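Preparing a Used Phone for Return or Reissue

Radwan Office Services
Last revised Saturday, January 2, 2021

These instructions apply to all staff who hold a phone issued by Radwan and who are leaving, changing departments, or receiving a replacement. Please complete the steps in the order given. A phone that arrives still locked to a personal account cannot be reissued, and the return will remain open in your name until the lock is removed.

Before you begin

You will need the phone, its charger, your account password, and a wireless connection. The battery should be at 40 percent or higher. Allow an hour if you have never made a backup before.

Confirm with your supervisor that no records on the phone are under a retention hold. If a hold applies, stop and write to So-yul Ban in Records. Do not erase the phone until a written release has been received.

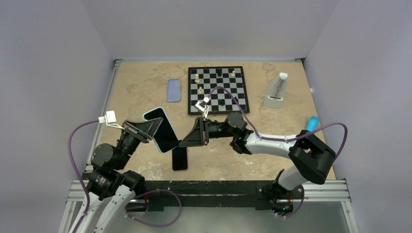 Staff who use the phone to approve sign-ins on another system, such as Prollesska or the Norner payroll site, must move that approval to the new phone first. Once the old phone has been erased, the approval codes stored on it are lost, and the account can be reopened only by the help desk.

Steps

1. Install any pending system update and let the phone restart.

2. Back up the phone. Open Settings, find the backup section, and choose to back up now. Check that the date and time of the last backup have changed before you continue.

3. Copy personal photos and messages to a personal account or storage device. The office does not keep copies of personal material and cannot recover it later.

4. Write down the serial number. It is normally listed in Settings under the section that describes the phone. Enter it on Form 183, together with your name and department.

5. Sign out of every account, including mail, calendar, and any app store account. Turn off the feature that locates a lost phone.

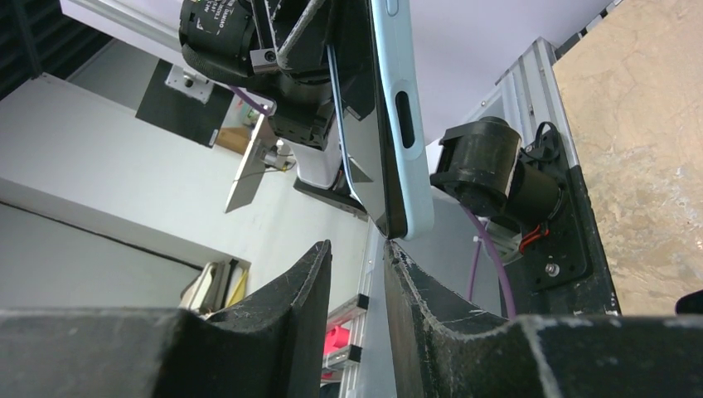 6. Remove the SIM card, if there is one. Place it in the small envelope supplied with the form and seal it. Do not tape the card to the phone.

7. Erase the phone. Choose the option that removes all content and settings. The phone may restart more than once. Leave it connected to the charger until the welcome screen is shown.

8. Turn the phone off and wipe it with a soft, slightly damp cloth. Do not use bleach or window cleaner.

Cases and accessories

Cases bought by the office should be returned with the phone. Cases bought by the employee may be kept. Screen protectors should be left in place even when scratched, and they will be replaced at the desk if needed.

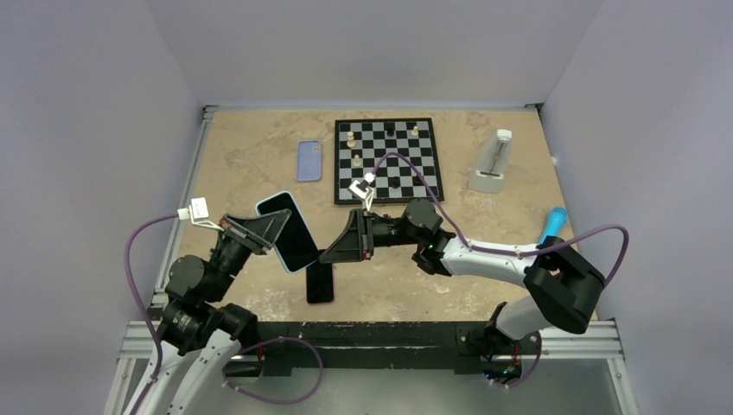
Phone with case.

Returning the phone

Bring the phone, charger, and completed form to Room 111 during desk hours. Staff at the Hastska site may send them by internal mail in a padded envelope. Ask for a receipt and keep it until your next equipment review in April.

Phones with a cracked screen or a swollen battery must not be mailed. Call extension 800, and a member of the equipment desk will arrange collection.

Questions about this procedure should be directed to Octavian Costache, Equipment Desk.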